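Pre-run checklist, kitchen island cell (simulation), with my comments
Project Brivik, revised Tue 23 March

I keep this list taped next to my monitor and fill it in before every batch of runs. Yes, it's a sim, and yes, I still do a safety check! The policies we train here end up on the real arm over at Jansen, and every sloppy limit I've waved through in sim has come back to bite me over there.

1. Joint limits and speed cap loaded from the shared file
OK. The cap matches the Jansen cell, including the lower one for anything near the stools. Please don't edit your local copy, I spent a whole afternoon in September chasing that one.

2. Base mount and reach
OK with a comment. The arm sits on the stool side and reaches in over the marble, so the elbow swings right past the wine bottle. Collision checking has to be on for the elbow links too — the default only watches the gripper and wrist.
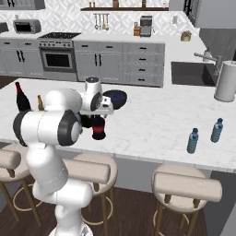

I've asked for the elbow setting to be on by default in the next Vultusico release. Until then, tick it by hand and write your initials.

3. Keep-out zones
Partly OK. Zones are drawn for the stools and the front edge of the island. The faucet zone is still a plain box, and the spout is a long arch, so the box blocks a lot of perfectly good air. I can live with it for now (too big beats too small).

4. Grip force
OK. Plastic bottles get the soft profile, glass gets its own. If you add an object and leave the force field blank, it takes the last value used, and I really don't like that. Marked for fixing.

5. Object spacing
Not OK on the first pass. Random placement can put things close enough that the open fingers clip a neighbor on the way down. I reran with the wider margin and the log was clean: 141 placements, 2 rejected, both for good reason.

6. Lift and carry
OK. Lift straight up first, then move sideways. Carry low over the counter and never across the stools, even with nobody sitting there. The real cell has people walking by and I want the habit baked in.

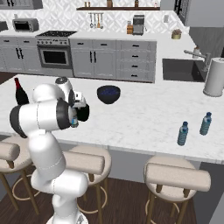 Etura wrote back under this item that low carry is fine until there's something tall in the way, and asked for a minimum clearance over bottle caps to be written down as a number. Fair point! I'd been eyeballing it. I'll put a value in the shared file and link it from item 1.

7. Stop behavior
OK. Triggered the stop mid-carry 4 times. The arm held its position and the grip stayed closed every time. A stop that opens the fingers is a fail, no discussion.

8. Logs
OK, but the disk fills up fast. Keep rejected runs for up to 29 days, then archive. Failed stops are kept for good.

Still open: faucet zone, blank force field, cap clearance. Item 5 gets redone whenever the object set changes, even if all you did was swap one bottle.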